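Hockey Gear Care at Home: Which Tips Are Worth Your Time

Every rink has a bulletin board, and every bulletin board has a sheet of gear tips that has been copied so many times the print is gray. I have tried most of them over the years in a garage and a laundry room. A few work. A lot of them cost money and do nothing you couldn't do with a fan. 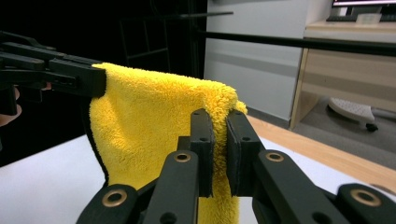

Drying the bag

Get everything out of the bag the minute you're home. You have heard this before and it is still the only tip that matters much. Gloves palm down over something that lets air in, shin pads opened up, helmet upside down. Point a box fan at the lot and go to bed.

I bought the Stonell drying tree in February after two people on my team swore by it. It is a rack. It holds gear off the floor, and so did the old folding clothes rack I gave away to make room for it. The gloves dried in the same one night they always did. If you have no rack at all, get whichever one is cheapest and doesn't tip over when you hang pants on it.

Newspaper in the skates is fine if you still get a newspaper. Take it out after an hour or it just holds the damp in there. Pulling the insoles does more.

Dryer sheets in the bag

No. Now you have a bag that smells like a locker room and a laundromat. Same goes for the Fandemine pods, the little mesh balls you tuck into each glove. The package says they "capture" odor for up to 50 skates. I ran a pair in my left glove and nothing in the right for a good part of the season and made my wife sniff both. She picked the left as worse. I won't claim that proves anything, but I didn't buy the refill.

Washing the soft stuff

Most of it can go in the machine, whatever the guy at the pro shop tells you. Read the tag first. Shoulder pads, elbow pads, shin pads and pants have been through mine many times with no harm done. What I do:

Close every hook-and-loop strap before it goes in, or it will chew up whatever it lands on.
Cold water, gentle cycle.
Half the detergent you think you need. Foam hangs on to soap and then you sweat it out at the next game.
No fabric softener, ever.
An extra rinse.
Air dry. The dryer will cook the foam and loosen the glue.

Front loaders are easier on the gear than the kind with a post in the middle. If all you have is the second kind, use the bathtub and your feet.

Jerseys go in inside out. Wednesday is my wash day, the game being Tuesday night, and a jersey left balled up any longer than that starts to keep the smell.

Gloves are a different matter. Machine washing left one pair of mine with palms like cardboard. Now I wipe the inside with a damp cloth and a little white vinegar in water, and let the fan do the rest.

Vinegar in general

People talk about vinegar as if it were medicine. It does help with smell. Mix one part vinegar to 4 parts water, spray lightly, let it dry all the way. It won't get out a stain and it won't save a pad that has been rotting in a trunk since spring. Don't use it anywhere near bleach, and don't spray it on steel and walk off.

Blades and steel

Wipe the blades when you come off. Wipe them again at home, once the cold metal has warmed up and sweated a bit. That second wipe is what stops the rust, and most people skip it. Any soft, dry rag will do.

Hard guards are for walking. Soft covers are for the bag. Leave hard guards on overnight and you'll find orange spots in the morning.

I was given a Nassar hand sharpener, one of those small stone holders you run up and down the edge. It will knock off a burr between sharpenings. It won't sharpen a dull skate, and if you lean on it you can make one edge higher than the other. Try 2 light passes on each side and then quit. If your feet still slide out on turns, pay the shop.

Visors and cages

Paper towels scratch visors. So do jersey sleeves, which is what everyone uses. Rinse the grit off under the tap first, then wipe with a clean soft cloth. A drop of dish soap works as an anti-fog if you spread it thin and buff until you can see through it. It lasts about a period. The Brokelau spray I paid real money for lasted a period and a half – I guess that's better.

Check the screws on the cage while you're there. They back out on their own, and a spare costs next to nothing.

Tape

Wax over blade tape keeps the snow from sticking. I believe in this one, though I couldn't tell you it ever got me a goal. Any plain stick wax does the job. Peel old tape off when the stick is at room temperature and it comes away in one strip. Leave it on all summer and you'll be picking at it for 6 months.

Sticks kept in a hot trunk: I hear both that it ruins them and that it makes no difference. I keep mine in the house and they break anyway.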